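Desk power, tablecloths and the book pile: how do you keep it tidy?
Home & Study Corner > Small Spaces

tymoshchuk_t
Posted 22 Nov 2020

Hello everybody, and apologies in advance because I do go on a bit. Since July I've been doing my evening reading at a folding table in our back room here in Numimville, and I have finally gotten it to the point where I like sitting down at it. There's a checkered tablecloth over the top (pink with thin white lines, my aunt's, and I won't hear a word against it), and a big green cloth hung up behind to hide the shelving, which was making me feel tired every time I looked up.

What I can't settle on is the power. I bought one of those round white power strips with the outlets and USB ports on top, and at the moment it just lives on the table next to my books. I have the stack on self-driving cars that I'm slowly working through for my course, plus whatever else has landed there that week. Everything seems to migrate toward everything else. By the end of an evening the pages are leaning over toward the strip and the cloth has gone all wavy.
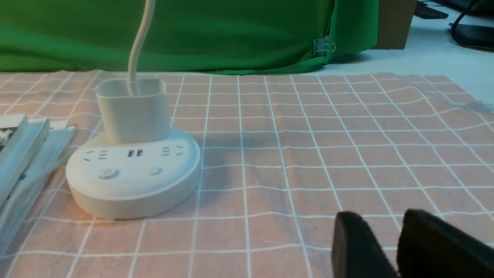
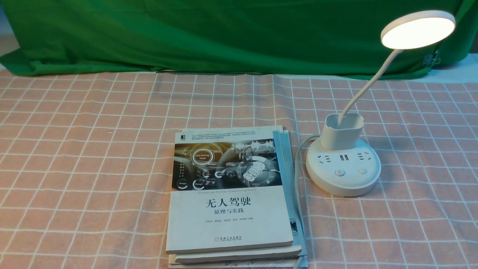 So my question for you all is whether you'd keep the power strip up on the table, or put it on the floor and run a longer cord. I like being able to reach the buttons without crawling around. My husband thinks it looks like a dinner guest who won't leave.

onell_reads
Member, 889 posts

Oh, I love the pink with the green! I would never have put those together and now I want to go home and try it.

I'd leave the power strip up where you can see it, personally. I had mine on the floor for two winters and it collected dust and cat hair like you wouldn't believe, and every time I wanted to charge my phone I was on my hands and knees. The one thing I'd do is give it a spot of its own, over in a back corner, with the books on the opposite side. Mine sits on a cork trivet and I've gotten very fond of it there.

bistton_bob
Member

I'm going to be the grump and disagree with Onell, with affection. Floor, or better yet fixed to the wall or the table leg if yours is the kind that can be mounted. A cord coming up onto a table with a loose cloth on it is asking for trouble. Somebody catches the cord with an elbow, the cloth goes with it, and there's your tea in the outlets. I did this in my old place in Bistton with a full mug and I still remember the pop.

If you do keep it up there, please at least clip the cloth down. You've already got a clip on the green one, so get a few more and use them on the table too. Picnic clips from the hardware store are fine and they don't cost much.

onell_reads

Bob, the tea is the problem in that story! I don't allow drinks on my table, they go on the windowsill.

bistton_bob

Well, some of us don't have a windowsill. But all right, fair enough.

plainpapers
Member, 52 posts

Can I put in a word for the books? I'd stand them up between a pair of bookends. When paperbacks are piled flat it's always the one at the bottom you want, and then the whole lot slides when you go digging for it. I used to lose a good part of the evening restacking.

Also curious how you're finding the self-driving one. I see it's in Chinese, are you reading it for the language or for the subject? My nephew is thinking of going into that line of work and I never know what to get him for his birthday.

tymoshchuk_t

Thank you all, this is so helpful, and I'm sorry for setting Bob and Onell on each other!

plainpapers, a bit of both. The course is taught in English but I grew up hearing Mandarin at home and I wanted to see whether I could manage a technical book. Slowly is the answer. I keep a notebook of words, and I told myself I'd stop and celebrate at 1,000, so there will be cake at some point.

I like the idea of the back corner, and I'm going to get more clips because Bob has scared me. Does anyone know whether the picnic kind will fit over a thick folding tabletop? Mine is chunkier than it looks under the cloth.

bistton_bob

Measure it first. The steel ones have a bit of stretch in them but the plastic ones will snap on you, and usually when it's cold.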